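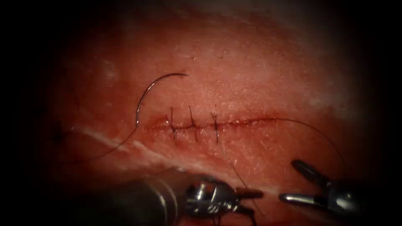 M. Kadrić

Updated February

Guides > Lamps & Magnifiers > Setting Up

Home Guides Spare Parts Contact

Section 4: Mounting and Adjusting the Hosorard Clamp Lamp

The Hosorard is meant for small, fussy work: soldering, fly tying, stamps, splinters, rows of practice stitches on a suture pad. It will light all of these equally well and improve your skill at none of them.

Before you start, check that the clamp, arm, lamp head and small bag of screws are all in the box. The bag contains one more screw than you need. Please don't go looking for its hole.

1. Choose a table edge no thicker than 31 mm. Glass tables are out, however nice they look.

2. Slide the clamp on and turn the knob until it stops moving. Then stop turning. The Dallar clamp sold with older lamps needed an extra half turn, and people with long memories keep cracking the new ones.

3. Lower the arm into the clamp socket until it clicks.

CAUTION: The arm is sprung. Keep your face out of its path when you cut the shipping tie.

4. Hang the lamp head on the arm and tighten the side screw by hand.

5. Plug in the power supply and press the button once for low, twice for full. A third press turns it off, as you will find out while trying to get back to low.

6. Place your work on the table and bring the head to some 250 mm above it. Tilt the head until the glare goes away. Wet or shiny surfaces need more tilt than paper does.

NOTE: If one side of your work stays dark, move the lamp across to that side. Leaning closer only adds the shadow of your head.

7. Set the arm tension with the brass screw at the elbow – a quarter turn at a time. If the head sinks slowly toward your work, tighten. If it rises like toast, loosen.

CAUTION: Cover the lens when the lamp is off. In direct sun it is a very good way to burn a table.

The light is rated for 1,000 hours. Replacement heads are listed under Spare Parts. Heads from the Drovitz range will fit the arm but not the plug.

Next: Section 5, Cleaning the Lens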